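The Small Rack Gallery: hangers, rails and other optimism

Posted 9/16/22 by Harish Hegde

I have been reading the claims made for small clothes racks since January, and I don't believe most of them. The pitch is always the same. Put a little freestanding rack on a bench or at the end of the bed, the theory goes, and the chair stops filling up with half-worn clothes. Every catalogue shot has three linen shirts on it, evenly spaced, in colours that match the wall.

My own household doesn't own three linen shirts. It owns T-shirts with things printed on them, trousers in loud patterns and a drawer of hangers in whatever colour was on special. So this page is about ordinary clothes meeting the tidy rack idea, with a line or two on each part of it. Venkatesh Venkataraman read a draft and told me I was being unfair to the rack. I've left his objections in where I thought he had a point.

The rack itself

A top bar, two uprights and a shallow tray at the bottom. It's a pleasant enough shape. Nudwood sells one along these lines and calls it a "wardrobe companion", which is a lot of title for two uprights and a bar. I'd want to know how it stands up with a winter coat at one end, and the leaflet is silent on the subject.

The tray

Sold as a place for shoes or folded knits. In my experience it's where the bottom of a long shirt ends up. Any rack short enough to sit on a table is going to have trouble with an adult T-shirt, and a lip along the front just gives the hem something to flop over. Venkatesh says to fold the shirt first. If I'm folding it, it can go in the drawer.

Plastic hangers

Fine. I have nothing against a plastic hanger. Truser does a pack in bright colours and the suggestion is that you give each member of the family their own. We tried it. The system held for 5 days, after which everyone used the nearest one, as people do.

I remain unconvinced by the grippy velvet sort as well. They hold a shirt beautifully and then won't let you have it back.

The empty hanger

Every organising book tells you to leave an empty hanger ready for the next garment. I can see the sense in it, although on a narrow bar the spare one swings about and snags whatever is beside it. Mine usually ends up crooked. Venkatesh keeps his spares on a hook behind the door, and I'll grant him that one.

The T-shirt question

Do T-shirts need hanging at all? The argument for is fewer creases. The argument against is that a T-shirt put on a hanger in a hurry, with one shoulder twisted, is about as creased as one left in the basket, and it takes up more room. If you must do it, feed the hanger up through the hem so you don't stretch the neck, then give the shoulders a tug each side before you walk away. Skipping the tug is how you get a shirt that looks as if it's trying to climb down.

Trousers and where they wait

The pants are always last. They get laid out flat in front of everything else, with full intentions, and there they stay. 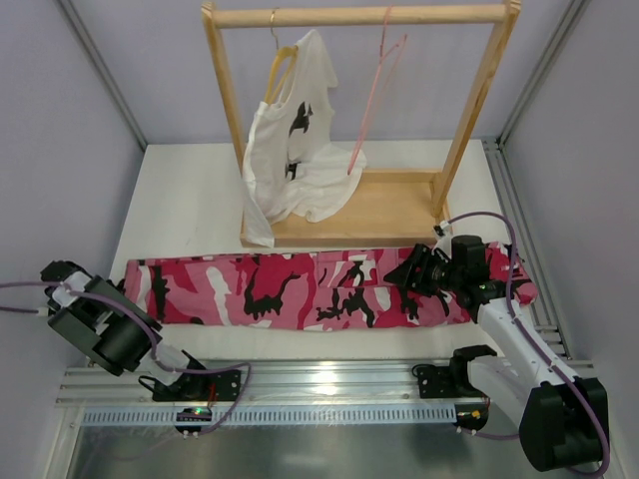
I've seen the advice to hang them over the hanger's lower bar, folded at the knee, and on a full-height rail that works well. On a short rack you get the same trouble as with the shirts, only heavier. My preference is to lay them flat, put one leg on top of the other, smooth the seams and fold in thirds. It takes 15 seconds and needs no equipment from anybody.

Patterned pairs are more forgiving than plain ones, I'll say that for them. A busy print hides a bad fold very nicely, and camouflage might be the best of the lot, whatever colour it comes in.

The price of all this

Ogilvie wants more than 900 dollars for a fitted rail and drawer set in a grey I would call "dentist". Sarnico has a similar range with softer edges and a longer wait. I asked both what the rail does that a hook doesn't and got a brochure each time.

Where I've landed

I've kept one small rack. It holds tomorrow's shirt, and on a good night the trousers as well. The other hangers went into a box for the op shop, apart from 7 that Venkatesh took home, no doubt for the hook behind his door. If someone has a table-height rack that keeps an adult shirt off its own tray, send a picture and the measurements and I'll add it to the page.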